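Floor Pick Cell: Pre-Run Safety Checklist, with my comments
Malance room, Nov 9, 2020. Checked by Marlina Purba

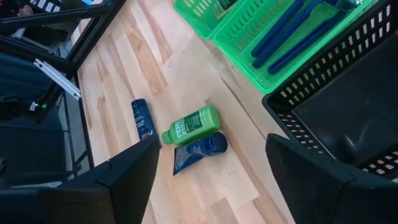 Bottles and tube between the fingers, green and black baskets behind.

1. Emergency stop within reach of the operator: OK
Pressed it, pulled it, pressed it again. Lovely solid click. Bayu had a go too, so that's 2 of us signed off on it.

2. Gripper fingers, no cracks or loose screws: OK
Gave both a good wiggle with the power off (please, always power off!) and nothing moved that shouldn't.

3. Items suitable for handling: OK, with a note
Toiletries today, including a green Pert 2in1. I checked every cap by hand before we started. Shampoo on floorboards is a slip hazard, and I still remember August.

4. Baskets outside the walking path: FIX
They were fine for the arm but I caught my toe on the black one coming round. Let's tape out a spot for it.

5. Speed limit set for people nearby: OK
Capped at 15 per cent while anyone's on the floor side. Gebremedhin wanted 22 and I said no, sorry mate. Put it in writing if you want it changed.

6. Cables clear of the arm's travel: OK
Tidy all the way back to the wall. Nice work, whoever did that!

7. Cycle counter logged: OK
1,446 at start. Next finger pad check is with Bok-nam.

Re-check item 4 before the next run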